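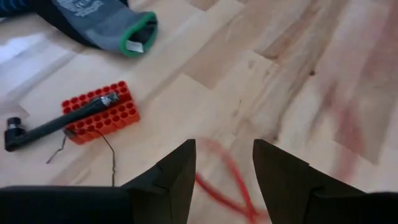
Weekly check of the gripper cell at Traltis went well, and I'm really pleased with how the new finger pads are holding up! Checked by Griet Hendriks, February 27, 2019, with the arm on hold and the key in my pocket. Both black fingers close evenly now, with no scrape on the left one. The bench still needs a clear-out before each run: the glove, the red rack with the antenna across it and the bits of thin wire all have to go back in the tray, and the red cord must be well away from the fingers before anyone touches the pendant.

**Before power-up**

- [x] Emergency stop pressed and released, both stations
- [x] Finger screws snug (marked with paint pen, lines still match)
- [x] Wrist camera lens wiped. Big difference, do this every week!
- [ ] Bench cleared to bare wood
- [x] Cable tie at the wrist replaced

**Running, slow mode**

- [x] Open and close, 20 cycles, smooth all the way
- [x] Home position repeats nicely
- [ ] Noise at joint 4. Faint click on the way down, none on the way up. Mirjam Aerts heard it too. Please listen again at low speed before greasing.

**Comments**

Speed stays capped at 17 percent until the click is sorted. Spare pads are in the Smits drawer, nine left. Hilde Hoekstra has the torque driver, so ask her first. I love how quick the pad swap is with the new screws!

Next full service: June.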